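The Mismatched Cupboard
A gallery by Villads Briem
Posted 17th January

I own more plates than friends, and the plates are better behaved. Most of them came from my aunt, who believed a matching set was something you bought when you had given up on yourself. The rest came from yard sales, one church basement, and a box marked 813 at an estate auction where I was the only bidder who had bothered to stay past lunch.

This is the page where I put them. Click on any picture for the large version. Click twice if you want the very large version, in which every knife scratch looks like the Grand Canyon.

A word on names. Very few of my dishes have a maker's mark I can read, so I have given up on scholarship and named them after whatever seemed right. Cesetti is anything with a fussy border. Flamby is the dessert stuff. Tomirwood is brown. Collectors have written to tell me this is not a system, and I have thanked them for their interest.

The Cesetti shelf

The fussy borders get the middle shelf, at eye level, where guests can be made to admire them. I like a plate that puts all its effort into the rim and leaves the center alone. The middle is going to be under mashed potatoes anyway.

Navy petals on white, with little orange-brown dots where the shapes meet and a hatched band running around the outside. Somebody had a ruler and a long winter. I bring it out for plain food, as anything with a sauce gets into an argument with it.

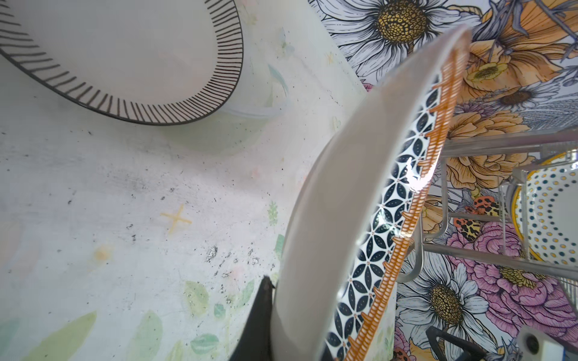
My aunt held that a border like that should never share a table with a floral cloth. She also held that margarine was a passing fad, and she put flowers under everything she owned, so I have taken her advice selectively. I eat off geometry on top of daisies most mornings and my digestion is fine.

Thin black lines around a white bowl keep turning up next to the navy petals at my house, mainly for soup. They don't match. They do both look as if they were decorated by someone who measures things for a living, and that is close enough for me. Valdemar Brynjólfsdóttir, who has eaten more of my soup than anyone should have to, calls this pairing "the accountant's lunch."

Care and feeding

I wash the patterned pieces by hand, in a plastic tub, with the radio on. The dishwasher is for mugs. I did once put 4 saucers through on the heavy cycle and now I have 3, plus a very attractive pile of something I keep meaning to turn into a mosaic.

Felt circles go between the plates when they're stacked. You can buy these, or you can cut up an old sweater and have a cupboard that smells faintly of sheep.

What's missing

I am still looking for a lid to the Eskildsen tureen (green, oval, smug). It disappeared during a move 19 years ago and I have not stopped checking other people's kitchens for it. If you have one with a chip near the knob, we should talk.

The Tomirwood pages go up in June, if I can find a way to make brown look like a decision — no promises.

Back to all galleries
Write to Villads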